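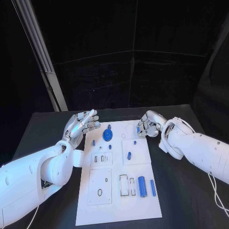

Bernadette Hennessy is engaged (again)

Friday's big news, if you buy the sort of magazine I read at the dentist's, is that Bernadette Hennessy is getting married. She announced it over 10 pages, 9 of them mostly sofa.

The lucky man is a Mr Dunne, of Toltgate, who "makes her laugh". They all do, until the solicitors come in.

I've had a soft spot for her since 2000, when she opened our shopping centre in Wovthorpe and called it Woverton twice. My mum still has the autograph. The wedding is in May, with 200 guests – I've checked the post and it's just the water bill.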